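Workshop notebook — paper bench
December 12, 2025
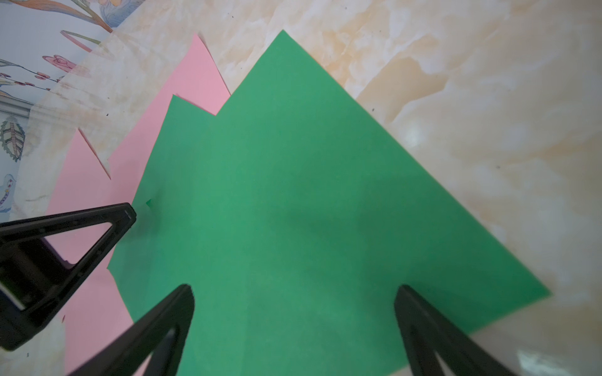 Usdale paper room, kept by whoever has the pencil. Today, me.

Friday, so of course it was the coloured stock. I'd meant to spend the morning on the Druvdale folders and instead spent it working out why our green is two different greens on the order sheet and one green on the table. The old packet and the July packet have different names. I put a sheet of each side by side under the window, then under the lamp, then turned one round in case it was a grain thing. Same green. Somebody is paid to think of those names and I hope they get a decent lunch.

Pink and green is the combination Druvdale asked for. I've stopped having opinions on it. Well, I have one: the green wants to be on top. Laid over the pink, with the points of the pink left showing, it looks like a decision. The other way up the pink takes over and the whole lot starts to resemble a cake shop. Tried both, made up one sample of each, put the cake shop one in the drawer in case the client turns out to like cake.

Notes on the marble-patterned table, for anyone who wasn't here when we moved on to it:

Good for seeing edges. Green against the pale top shows up any wobble in a cut straight away. Pink is harder, the cream is too close to it in the afternoon and you end up tilting your head like a pigeon.

Bad for pencil marks. There are veins in the pattern that look exactly like a faint ruled line, and I have now lined up two sheets against one of them. It isn't straight. It isn't even trying to be.

Slippery. Flat sheets skate if you breathe near them. Use the small weights, not the mug.

Right, the torn edges. The left side of the green is where it goes wrong, more often than not, and I think it's the way we lift the sheets off the pile. Thumb under the corner, pull towards you, and the sheet catches on the one beneath. What you get is a ragged bit along the edge, or a tiny flap that you don't notice until it is sitting on top of something pink. I went through the top of the old packet looking for more of the same. Put 6 sheets aside for scrap, which seemed fair, then felt mean and took one back out because the damage would be under the fold anyway.

Things tried on this:

Lifting from the middle of the long side. Better. Looks silly, needs both hands, so you have to put your tea down.

Fanning the pile first. Works on the pink. The green sticks to itself and comes up in pairs, and then you've got two layers where you thought you had one and the outline comes out with a step in it. I didn't spot mine until I'd admired it for a bit.

Slip sheet between every fifteen. Not convinced. It adds a job, and the job is exactly as dull as it sounds. Will give it until the end of this batch.

Trimming the ragged side off afterwards. Yes, fine, but then the square isn't square and every fold after that is a negotiation.

Diamond or straight on? Jia's sheet (the printed instructions that came with the folder pattern, such as they are) has everything drawn corner upwards, so I've been setting the paper down diagonally to match. It does help with the first fold. It also means the bottom corner always heads for your stomach, and if you lean in to check the top point you crease the bottom one with your jumper. I've done this enough times to call it a method. Suggest turning the instructions round and leaving the paper alone.

Light. The lamp is a nuisance over the green. Reach across and your own shadow goes soft and grey over the middle of the sheet, just where you're looking for marks, while the corner beyond it stays bright and tells you everything is lovely. I rejected one sheet for a stain and the stain moved when I did. Look twice, from two sides, before binning anything.

Stock, so I don't have to do this again on Monday: the shelf book says 2,051 sheets all colours and I have chosen to believe it. Druvdale want 200 folders. We've enough green if we stop tearing it. Pink is no worry, we'll be leaving pink to our descendants.

Prundine rang about the card. It's coming, they said, in the tone people use for buses.

To do:
Move the green pile to the right-hand side of the table so it's lifted the other way.
Relabel both green packets GREEN.
Find the bone folder. It was in the drawer. The cake shop sample is in the drawer. The bone folder isn't.
Ask Druvdale whether they want the pink points equal or if one can stand taller than the rest. I prefer one taller. So far that's only me.

Stopped at four, swept up the bits, found a green scrap on my sleeve on the way out. Put it back with the others.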